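Moving the sourdough (and me) to Brurkville

by Lejla Begović
May

So we did it, we moved! Two bedrooms, a kitchen window that faces the right way, and a jar of sourdough starter that rode the whole 293 miles on my lap with a rubber band around the lid. I think I talked to it more than I talked to my husband.

The first loaf in the new place was a brick. Same flour, same jar, same beat-up Dutch oven, and I got something you could prop a door open with. I blamed the water first, then the oven (which runs hot, I've since learned), and then I spent a whole evening reading old baking forums in bed. 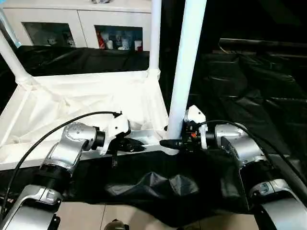 Anyway, the forums said to give the starter a week of regular feeding before asking anything of it. I was already on day three by then, so I kept going – half out, fresh flour in, a splash of water, lid on loosely. By Thursday it was climbing up the jar again and smelled like green apples. I was so happy I called my sister.

For flour I've been using the stone-ground stuff from Ñahui, the little shop by the bus station. They sell it by the scoop and it's thirstier than what I had before, so I add an extra 40 grams of water and don't fuss.

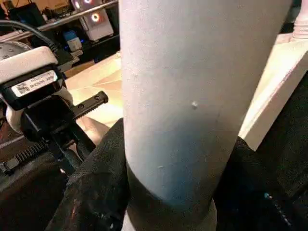

Pale gray, up close.

My second loaf was better. A bit flat, a bit sour, but we ate the whole thing with butter standing up at the counter, and there was a real crust on it! I'd forgotten how loud a good crust is when it cools.
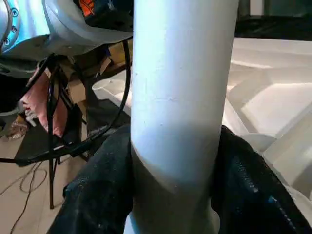
What I'm changing next time

Longer rest in the fridge, for one. I pulled the dough at 6 a.m. because I was impatient, and it could have used the morning. I also want to try a handful of rye, and to turn the oven down for the second half so the bottom doesn't scorch.
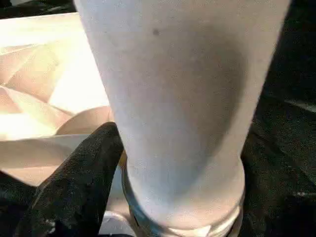 Reader comments

Raimonds Kazlauskienė: My first loaf after we moved was a brick too. Rye will perk that starter right up, go for it.

crumbandbutter: Is Ñahui the place with the green awning? I love their oats.

Lejla: Yes, that one! Get there early, the oats go fast.

Contact | © Lejla Begović | Back to top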